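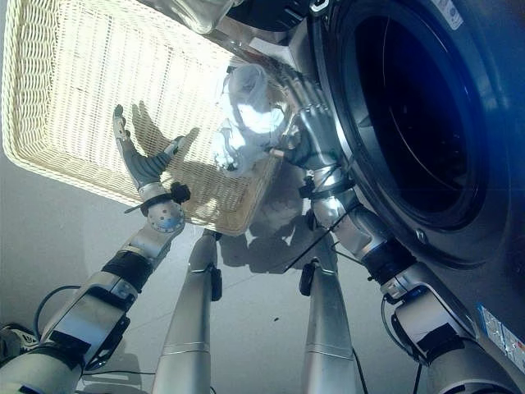
tetherpoint
Thread starter, controls technician

Open day at Skaleck, laundry cell — notes and a few questions

I went to the Skaleck open day in April. There were five stations running and I spent most of my time at the laundry one, so these notes cover that and little else.

The setup is a two-armed machine working at a dark front loader with a pale wicker basket beside it. The photo was taken with the right hand closed on a white cloth just in front of the door opening and the left hand up by the basket with the fingers spread. Silver segments on both arms, black bands and fittings at the joints, cables run externally. The handout calls the hand controller Clollik and the task software Bumitz. I didn't get a clear answer on where one stops and the other starts.

Points I wrote down:

Cycle time was not posted. I timed a few transfers on my phone and got around 50 seconds per item, door to basket.
The presenter said the task software had logged 2,032 transfers before the open day. No failure count was given with that number.
An operator stood at a bench with a stop button the whole session. I couldn't tell how often they stepped in.

Questions for anyone who went to the afternoon session. Did they run it with mixed loads? And did anyone get a figure for grip force on thin fabric?

greyloop
Member

I was at the afternoon session. Mixed loads, yes, if you count tea towels and two pillowcases as mixed. No denim, no socks. I asked about socks and was told they were "on the list".

No figure for grip force. The presenter said the controller works from motor current and they don't publish the threshold.

ohmward
Member

Fifty seconds per item is not a useful machine. A full load at that rate ties up the cell for the better part of an hour. A tilting drum and a chute does the same job with one motor and no fingers. Commercial laundries have worked that way for decades.

tetherpoint
Thread starter

Commercial laundries buy the washer to suit the chute. The stated aim at Skaleck was an ordinary household washer with no modifications. You can argue about whether that aim is worth the money, but the chute doesn't meet it.

ohmward
Member

Then I'll argue about the money. What does the arm pair cost?

tetherpoint
Thread starter

Not disclosed. I asked.

panelbeat
Member

Looking at the cabling in your photo. There's a thin one dangling by the right wrist and a black loop standing well out from the left arm. With a door gasket that close I would want all of that in a sleeve. One snag on the bezel and you've lost a connector, or you've pulled the washer door out of alignment.

Did they have any guarding on the floor, or was it just the operator?

greyloop
Member

Rope barrier, 3 metres back. No light curtain that I saw. They told us the arms were speed limited for the day, so the cycle time above is probably not the real one either.

panelbeat
Member

That should have been on the handout. A speed-limited cycle time without the limit stated can't be compared with anything.

tetherpoint
Thread starter

Agreed. I missed that announcement, so treat my 50 seconds as a demonstration figure only. I'll add a note when I can edit the first post.

On the cables, I had the same thought. The presenter's answer was that this unit gets rewired often and sleeving would slow that down. Fine for a lab, less so for a unit with visitors nearby.

selvedge_nine
New member

I work in textile handling, mostly feeders and folders. The part I'd want to see is the separation step. Lifting one cloth is easy enough. Lifting one cloth out of a tangled drum and not bringing three with it is where our own trials at Ivanyshyn kept stalling. Was the drum loaded by hand beforehand, or had the washer run a cycle?

greyloop
Member

Loaded by hand in the afternoon. I watched them do it. Items went in one at a time, fairly loose, and dry.

selvedge_nine
New member

That answers most of it, thank you. Damp cotton after a spin cycle sticks to itself and to the drum wall. I wouldn't carry a dry result over to it.

ohmward
Member

So it's a dry demonstration at reduced speed with the loading done by a person. My opinion of the chute stands.

tetherpoint
Thread starter

It's a fair list of limits. I'd still call it worth the drive. The hand closed on cloth without any fixture or tag on the fabric, and it repeated that many times while I stood there. Two years ago the same group was picking up foam blocks.

I've emailed them to ask for the speed limit, the failure count and whether a post-spin trial is planned. I'll put the reply in this thread if I get one.

panelbeat
Member

Ask for the sleeve part number while you're at it.

selvedge_nine
New member

If they do run a post-spin trial, the spin speed and the fabric weight would both be worth having. Without those two I can't line it up with our data.

tetherpoint
Thread starter

Added both to the email. Sent at 4:40 pm, no reply so far.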